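Reading time: 2 min

The Flonda line was installed at Drarkarton in November. It opened bags, filled them, folded the top and passed them to a scale. Its rated output was 1,000 bags per shift, and by the second week it met that figure without stopping.

Nurhan Ersoy had packed by hand before the line came. Her new title was exception handler. When the scale rejected a bag, the line pushed it onto a side chute, and she took it from the bin, looked inside, corrected it and entered a code on the Tekin terminal. There were six codes. Code 2 meant item misplaced. Code 6 meant other.

She did the work away from the line, at an old plank table, where the noise was lower. The terminal did not reach that far, so she kept the codes in her head and entered them in batches. The supervisor, Bollby, asked her to stop doing this. The timestamps, he said, came out wrong.

"The bags come out right," she said.

He wrote that down, or wrote something down.
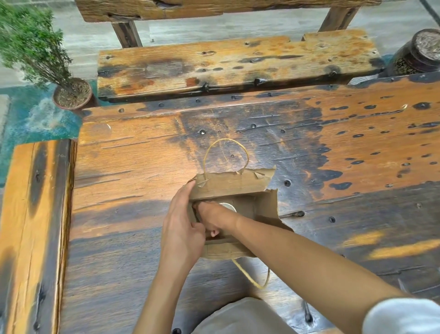
Does an automatic packing line still need people who know how to pack?
It needs them for the bags it rejects, and those are usually the harder ones.

Bollby had put that question, and that answer, on a sheet by the time clock. Nurhan read it at the start of each shift. Before the line, a hard bag had come along once in a while, with easy ones on either side of it. Her hands had rested on the easy ones. Now the line kept those.

She reported this on the weekly form, under Process Notes: Work content has changed. No recovery interval between difficult units. Request rotation of 2 persons.

The form came back marked Code 6.

She assumed an error and went to see Bollby. He turned his screen toward her. The forms were sorted by the Tekin system now — it had been added with the last update — and anything it could not place went to a person for correction.

"Which person?" she asked.

He scrolled down. The queue was long, and his name was at the top of it. He had been there since six, opening them one at a time.

She pulled over the other chair.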